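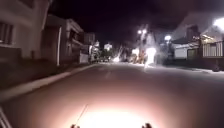
Humaira Qureshi likes to say that a robot learns a street the way a kid does, by going down it again and again, and we liked that so much we built a company on it!

About Nunilance

We collect driving examples for small sidewalk and street robots. Our robot, Stakum, goes out after dark on ordinary residential streets, headlight on, and brings back the footage a learning system needs: curbs, street lamps, shrubs along a wall, parked cars, long empty stretches of asphalt. Night is our favorite shift. Glare is hard for a machine to read, and every lamp does it a little differently (we have argued over lens flare through more than one dinner).

We are a team of 4, and so far we have put 464 runs into our library. Each one gets watched from start to finish by a person before it goes in. A run with a lot of oncoming light takes longest, and those are the ones we ask each other to come and look at. 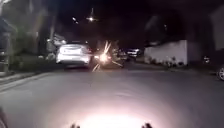 How we label

Labels are made in Wandel, our own tool. One of us marks the road edge, parked vehicles and light sources, then a second person goes over the same run without seeing the first set. Where the two disagree, we keep both and add a note. Of our runs, 162 carry a note like that, and they make great teaching material!

What's next

Swati, our second robot, starts its first night runs in December. We can't wait to compare the two on the same streets.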